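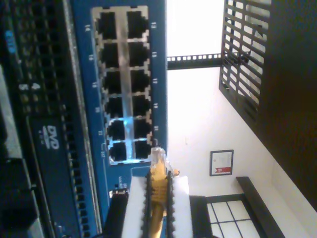 The replacement of the network cabling at the Trerarham reading rooms was completed in July, and several correspondents have asked for an account of how it was carried out. I am pleased to set one down on these pages, together with some remarks on labelling which may be of use to other small institutions considering similar work.

The rooms have been connected to the outside world, after a fashion, for a good many years. The original installation served the front desk and the catalogue terminals. As further equipment was acquired, further cables were added, usually by whoever happened to be present and generally in whatever colour was to hand. By last winter the cabinet on the upper landing could not be closed. Staff had been advised not to lean upon the door, and Mr Dariusz Szewczyk, who has charge of the building, had placed a chair in front of it.

A sum of 2,000 pounds was set aside for the whole of the work, including the switch, the patch leads and the making good of the plaster. The final cost was 2,101 pounds. The excess is explained entirely by the plaster, which proved to be in poor condition behind the old trunking and came away in a larger piece than had been hoped. I record the figure here in the interests of completeness.

Preparation occupied far more time than the connections themselves. Ms Setsuko Sasaki traced each existing cable from its wall socket to the cabinet and entered it in a ledger, giving the room, the socket number and the equipment attached. Three cables were found to lead nowhere at all. One had been painted over so many times that it had come to be regarded as part of the skirting board. These were withdrawn and disposed of before any new equipment was unpacked.

It was agreed at an early stage that colour should carry meaning. Yellow leads are now reserved for the public terminals, and black for the office and the telephones. The rule is simple enough to be remembered by those of us who open the cabinet only once or twice a year, and it has already shortened one conversation with our service provider by a considerable margin.

Some care is needed with the numbering of ports. On the blue switch the odd numbers run along one row and the even numbers along the other, so that port 13 has 14 for its neighbour across the way and 15 beside it. Mr Edin Georgiev, working from memory, had at first prepared his labels on the assumption that the numbers ran straight along each row, and a full sheet had to be printed again. I would recommend that anyone undertaking this work should copy the numbers from the faceplate itself before ordering or printing anything. The print is small, and a hand torch is of great assistance.

With regard to the plugs, a few points may be noted. The small plastic clip should be examined before the plug is offered to the port, as a broken clip will allow the lead to work loose over time. The plug should be pushed home squarely until it clicks. It should then be given a gentle pull - a very gentle one - to confirm that it has seated. Leads should be connected one at a time and entered in the ledger as each is done. We departed from this practice once, shortly before luncheon, and spent a good part of the afternoon establishing which of two leads served the map room.

Labels were attached at both ends of every lead, a short distance behind the plug, where they may be read without disturbing the connection. We bought a packet of 50 and have enough remaining for the annexe.

A printed copy of the ledger is kept in a plastic wallet on the inside of the cabinet door. The door now closes, and the chair has been returned to the reading room. Mrs Genowefa Kaczorowski has kindly offered to check the ledger against the cabinet each quarter.

Work on the annexe at Sultstead will follow when the decorators have finished there. The cable run is longer and passes beneath a stone stair, and I expect to write again once the route has been settled.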